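Chapter 4
Sorting and Classification in Everyday Records

2021-01-26
By Tõnu Bite
Last updated in November, before the second printing

Every organization that keeps things must decide how to group them. A library groups books, a hospital groups patient files, and a hardware store groups screws, hinges, and paint. The groups may look natural to the people who use them each day, but each one is the result of a choice. A different choice would have placed the same objects side by side with other neighbors. This chapter is concerned with how such choices are made, how they are written down, and what happens when they no longer fit the material they were meant to hold.

The term classification is used in this book for the plan, and the term sorting for the work of carrying it out. The two are often confused. A clerk who places an invoice in a folder is sorting. The person who decided that invoices would be filed by supplier, and that the date would come second, was classifying. One person may do both, sometimes within the same hour, but the skills required are different and they will be treated separately.

Consider the lost property office of the Junden transit authority. In a single year the office received 3,203 articles. Its first register, drawn up by a clerk named Petrauskas, listed them in order of arrival. The method was simple and left a clear trail of dates, but it gave little help to a passenger who could describe a missing glove and could not say when it had been lost. A second register was therefore opened, in which articles were entered by type under 43 headings. 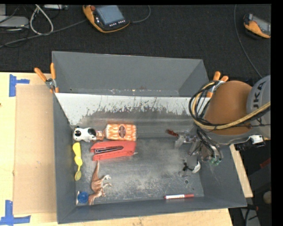

The second register brought difficulties of its own. Many headings were used rarely, while the heading "Miscellaneous" grew until it held more than 4,000 entries carried over from several years. Clerks had learned that an entry placed there would never be marked as an error. A heading of this kind is called a residual class. Some residual class is necessary in almost any system, for no plan can foresee every object. When it becomes the largest class, however, the plan should be reviewed.

The Junden office also met the problem of overlap. A child's purse in the shape of an animal could be entered under "Toys" or under "Bags and Purses," and both entries could be defended. The written rules did not say which should be preferred. In time each clerk formed a private habit, and a search of the register gave different results depending on who had been on duty. Section 4.3 presents two common remedies: the rule of main use and the cross-reference.

A contrasting case is found in the Silik parish archive, where the classes were fixed long before the present collection was gathered. Readers should compare the two cases with the account of the Drirnov warehouse in Chapter 2, paying attention to who was permitted to add a new heading and how that decision was recorded.

4.1 Principles of Division

A principle of division is the feature by which members of a group are separated. Color, size, owner, and date are all possible principles. Within one level of a system, only one principle should be applied at a time.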